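Home | Forums | Fiber Care | New Posts | Search

Folding vs. rolling colorwork for storage

Posted by pinwale7
Putting knits away for the season and I want opinions. I have a Fair Isle style sweater in teal with coral and dark purple stripes, and a sock in the same colors. Up to now I've folded everything. This year I'm trying some things rolled.

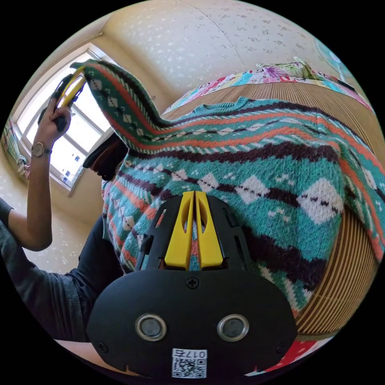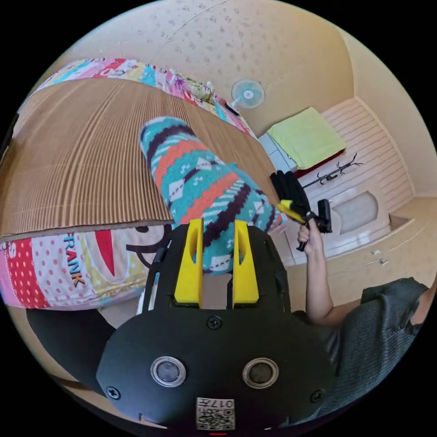 Sweater first, then the sock rolled up on cardboard over the patchwork quilt.

The sweater is the Diamond Yoke from Masson, size 7, in Pinia wool. Bin is a Skuvent under-bed one. Fold or roll?

Posted by dreltovmont_knits
Fold. Sleeves in first, then thirds from the hem up. Rolling a stranded sweater pulls the floats on the outside of the roll, and after a few months you get puckers around the neck.

Posted by mothball240
Disagree. I've rolled stranded sweaters for years and never had a pucker. Folding gives you a hard crease across the motifs, and on a light diamond you can see it until you steam it out. Roll it loosely with a cotton sheet inside.

Posted by dreltovmont_knits
A crease steams out in two minutes. A stretched neckline doesn't. What weight are yours? Mine are all fingering.

Posted by mothball240
Worsted, mostly. That could be the difference.

Posted by garterandgrit
Roll the sock, fold the sweater. I wouldn't leave either one on corrugated cardboard for long, though. I stored a shawl on a box flap once and it came out with faint ridges. Acid-free tissue is cheap -- I bought a pack of 240 sheets and still have most of it.

Posted by pinwale7
The cardboard is only there to give me a flat surface to work on. It doesn't go in the bin. Will look for the tissue. Does the Skuvent bin need air holes?

Posted by garterandgrit
No. Wash everything before it goes in and let it dry all the way. Mine stay shut until September.

Posted by mothball240
Cedar blocks too, but keep them off the wool.

Posted by dreltovmont_knits
Still say fold.

Page 1 of 1
Contact | Copyright Fiber Care Forums | Back to top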